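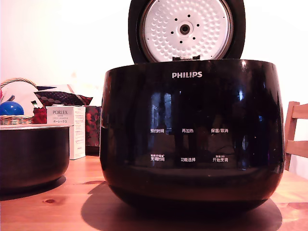

The Planner Will See You Now

Ask the planner at Lovusier to make rice and it will think for 17 seconds, which is longer than most people give the matter. Then it asks whether the lid is open.

"It always asks about the lid," says Savita Nigam. She wrote the part that asks.

Nigam and Lachlan Tomoana build Ara, a task planner that turns a kitchen request into a list of steps an arm's controller can follow. Their favourite opponent is a Philips rice cooker with its buttons labelled in Chinese. Reading them was the easy bit. The text model had 开始烹调 down as "start cooking" on the first morning, and everyone went out for a flat white.

Gloss black finish was less obliging. The cooker reflects whatever room it's in, and the depth estimator, a trusting piece of software, took the reflections for a hole. Ara duly planned a path through the front of the appliance. Tomoana's fix was to ignore depth on the shell altogether and fit a stored shape to the rim, a trick he describes as "giving up, with geometry".

The inner pot caused a longer row. With it sitting on the table, Ara still considered pouring the rice straight into the body a perfectly good plan, and a cheap one. There are now 407 preconditions in the kitchen library. 2 of them concern that pot, and Tegan Lowther, who reviews the logs, wants a third.

Her latest complaint is the keep-warm button, which shares its label with cancel. Ara treats them as separate goals and presses it twice.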